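**The Hulme Code** is a set of good-practice rules for robots that handle crockery, food and small appliances on a shared table. It takes its name from the Hulme test kitchen in Grerkadbridge, where it was drawn up, and it has no legal force whatever. Labs follow it anyway, mostly to avoid having to write one of their own.

## Origin

The first draft was written by Brigitta Lanz, who had been asked for a one-page notice and returned with 376 clauses. Several dealt with soup. The draft was circulated in November to the partner labs at Vusalholm and Adthorpe, and both replied that they looked forward to reading it.

Ivana Figueroa, then in charge of the Vusalholm lab, cut the text to eight rules. Lanz is listed as co-author of the short version and has described it as "a good table of contents." It was adopted on 10 July 2020.

## The eight rules

1. **One task, one table.** Everything the robot may touch is set out before the run. Late additions wait for the next run.
2. **The stop button has a holder.** The holder is named in the log, and does not hold anything else. Coffee is mentioned by name.
3. **Feet count as people.** A person whose shoes are inside the marked area is inside the marked area.
4. **Slow near handles.** Arm speed drops before the hand closes on a mug, cup or jug.
5. **Empty before full.** A grip is tried on an empty vessel before anyone pours anything into one.
6. **Appliances start cold.** A toaster or kettle is unplugged during setup and plugged in only when the task calls for heat.
7. **Cables have a route.** The route is drawn on the floor plan. "Over there" is not a route.
8. **Food used in testing is not lunch.** This is the only rule to have been amended for clarity. The earlier wording was "Food should not be eaten," which Adthorpe pointed out was hard to apply on a general basis.

## Interpretation

Most disputes concern Rule 1. The code does not say whether an object at the edge of the table is part of the task, and the labs differ. Vusalholm treats anything on the tabletop as fair game for the planner - bottles, plates, loose paper and all. Adthorpe keeps a written list for each run and regards unlisted items as obstacles.

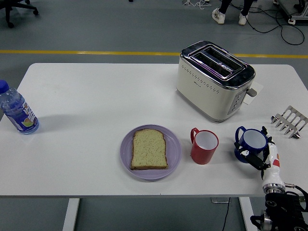 Rule 4 has caused nearly as much correspondence. Lanz's draft gave separate speeds for handles facing toward the robot and handles facing away, with a third for mugs "of sentimental value." The short version leaves the speed to the local supervisor, who is expected to write it down beforehand. A supervisor who writes it down afterward is, in the words of the guidance notes, "keeping a diary."

## Reception

The code is in regular use at all three sites. The printed edition ran to 900 copies, a number chosen by the printer, and a good share of them are still in a cupboard at Grerkadbridge. The long version remains available from Lanz on request. Adthorpe has asked for the section on soup.

## See also

- Emergency stop
- Grasp planning
- Shared workspace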